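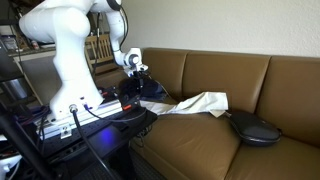 特兰顿（Tranton）的居家整理服务社这个月总算把明年的设备预算定了下来，总额六十万元，其中三十万元留给机械臂和夹爪，剩下的一半要分给底座、线缆、备件、培训，还有大家起初谁都没太放在心上的场地改造。消息不算大，可是凡是跟着这件事走到今天的人都知道，这张表改了多少稿，光是“衣物类作业”这一栏写什么、怎么写，就够坐下来喝好几壶茶的。

先说说来龙去脉。服务社平日做的活儿，说起来琐碎得很：替行动不便的住户收拾沙发上、椅背上、桌面上的衣服，该叠的叠，该送洗的送洗，毛巾归毛巾，枕套归枕套。人手一直紧，到了十二月更紧，厚衣服多，一件顶夏天好几件，抱起来又沉又占地方。于是年初就有人提议，能不能试试让机械臂来搭把手，先从“把衣服从沙发上拿起来”这一步做起，别的以后再说。提议很快就过了，过了以后才发现，采购比提议难得多，比想象中也难得多（这一点写报告的同事特别嘱咐要写进来）。

难在哪里呢？难在衣服这东西没有固定的样子。采购单上买一台咖啡机，您写清楚水箱多大、功率多少，厂家心里就有数了。可是您要写“能拿衣服”，厂家就要反过来问您：什么衣服？薄的还是厚的？平铺着还是团着？底下垫的是布面还是皮面？旁边还放不放别的东西？服务社把这些问题一条一条抄下来，贴在办公室门后头，后来又挨个儿去住户家里问，问完再改，改完再贴。

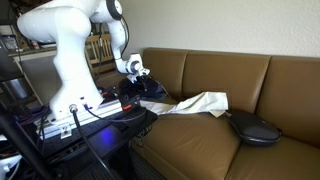
所以预算表里头一回出现了“作业面”这个词。沙发是软的，坐垫会陷，扶手和靠垫之间还有缝，衣服滑进去半截是常有的事；木桌是硬的，夹爪下得低一点就要碰着桌面。两种作业面，对手腕的角度、对下探的高度，要求都不一样，报价的时候若是只按一种来报，买回来多半要补钱。服务社的意思是宁可在前面多花工夫，把两种都写明白，也请供应商把两种都试给大家看。

眼下递来报价的有三家。迪尔卡（Dirka）给的是整套方案，机械臂、夹爪、导轨底座连同头一年的上门维护打包在一起，价钱看着高些，好处是出了毛病只找一个电话；阿里普尔（Alipour）把各项拆开来报，哪一项不要都可以划掉，适合手头已经有些家底的单位；还有一家是普朗德姆（Plondham），主打租赁，按月付，满一年可以折价买断。三份报价书摊在一起，格式不同，税算在里头算在外头也不同，连“夹爪”两个字指不指连接件都各有各的说法，负责比价的同事对着表格坐了好几个晚上，最后索性自己重画了一张，让三家照着同一张表再填一遍。这个办法笨是笨了点，倒是很值得同行们借鉴，省下来的口舌比画表的工夫多多了！

交货期也一并问清了，从签合同到装好，八周。八周听着不长，可是要把住户的时间、培训的时间、电工上门的时间都排进去，就得一环扣着一环。服务社目前的打算是先签一套，装在一处固定的房间里用着，等流程顺了，再谈第二套。预算里给第二套留了位子，没有留钱，这话是会上的原话，大家听了都笑，笑完还是照样通过了。

再说说那三十万元以外的钱，恐怕这才是各位同行最想听的。头一笔是线缆和走线。机械臂要供电，要通信，底座前头接上粗的细的好几样线，若是没有预先留出走线的地方，线就全堆在平台边上，人走过去要绕，打扫的时候也要绕。原先的预算里这一项是空着的，后来单独列了线槽和收纳，又加了备用线。钱不多，可是少了它，验收那天谁都不会痛快。

第二笔是夹爪的损耗。衣服的种类多，拉链、纽扣、商标、里衬，哪一样都可能挂住。厂家的易损件清单写得都很客气，服务社的做法是不管清单上写多久换一次，一律按更勤的那一档来备，用不完的留到下一年，又不会坏。夹爪外面要不要加护套，三家意见不一，预算里先按加护套算。
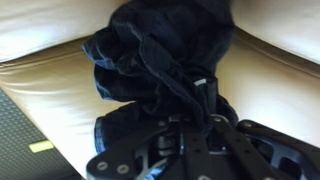

Parviz Shokri

第三笔是培训。这一笔最容易被砍，也最不该砍。操作的人要懂得什么时候让机器停下来，什么时候伸手把衣服理一理再让它继续，这些东西写在手册里是一页纸，学会它要好些日子。服务社的师傅们年纪都不算轻，有几位头一回摸到控制面板，手都往回缩，可一旦上了手，提的意见比谁都细：这里抓得太靠下了，那里应该从领子那头来，格子里子的衣服翻过来的时候要当心别把里子和面子一起揪住。这些意见后来都整理进了采购附件，供应商看了也说有用。我自己去听过一回，本来只想坐一会儿就走，结果听到了饭点，还蹭了师傅们一碗面。

培训费怎么算，三家又是三种算法，有按人头的，有按天的，也有说“包含在总价里”却没写包含几次的。会上对最后这一种讨论得最久，末了请对方把次数补写进合同，一次都不许含糊。各位若是也在谈类似的合同，请务必把这一行字找出来看一看，找不到就请他们加上，别不好意思。

说到验收，服务社也有自己的一套。他们没有采用厂家提供的标准样布，坚持用真衣服，而且是揉成一团的真衣服。叠得整整齐齐的布，拿起来当然好看，可是住户家里哪有那么整齐的呢？验收清单上写的是深色厚外衣、牛仔裤、毛巾和枕套一类的白色织物，单件要试，几件压在一起也要试。压在一起的那一项争论最大，有人觉得头一年就考这个未免太难为机器，也有人说将来天天要碰上的就是这个，早考早知道。折中的办法是把它列为“观察项”，记下来，不扣分，也不影响付尾款，但要写进第二年的谈判里。

付款分几次、每次付多少，也跟验收挂上了钩。签约付一笔，到货付一笔，单件试过再付一笔，尾款压到培训全部结束以后。迪尔卡起初对最后这一条有些为难，来回谈了几轮，口气已经松动；普朗德姆做的是租赁，没有尾款一说，便改成头一个月免租金，等于让服务社先用着看。阿里普尔那边还在等总部回话。

场地改造的钱，眼下只写了个上限。固定的那间房里要添一张稳当的木桌，地面要看一看平不平，插座要加，灯也要调。灯这件事原来没人想到，还是一位师傅提醒的：光从一边打过来，白布亮得晃眼，黑衣服却是一团黑，人看着都费劲，机器上的小摄像头怕是也要费劲。于是预算里多了两盏柔光灯，价钱还没有超过一顿像样的聚餐，大家都说这钱花得舒心。
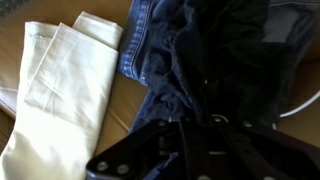
有读者看了预算草案后留言说，服务社把夹爪和机械臂算得这样细，维护合同到期以后的钱却只用一句“另行商议”带过，实在让人放心不下；单位里从前买过别的设备，头一年样样都好，第二年续保的价钱一开出来，连买新的心思都有了，所以很想请他们趁现在三家还在抢这张单子，把第二年、第三年的续保价一并写死，再问一句停产以后备件供应几年，最好也落在纸上。

这条意见服务社收到了，并且已经转给了三家供应商，请他们在重新填报的表格后面各加一页，写明续保价格和备件供应年限。按照比价同事的说法，加这一页的时候，三家回信都比平时慢了一点，不过总归都答应了。

另外有几位住户问，装了机械臂以后，师傅们还来不来。服务社的答复是照常来，排班表已经排到了下一季，机器固定装在那间房里，上门的还是原来那几位熟面孔。收上来的衣物送到房里，由师傅看着机器分拣，分好了再由师傅送回去。住户若是不愿意让自家的衣服过机器，在登记本上打个勾就行，不用说明理由，收费也一样。

三家供应商补交材料的截止时间是下午五点，过时的就按原来那份报价算。表格和验收清单的空白样本放在服务社前台，别的单位想拿去参考的，进门说一声就可以复印，复印不收钱，自己带几张纸来更好。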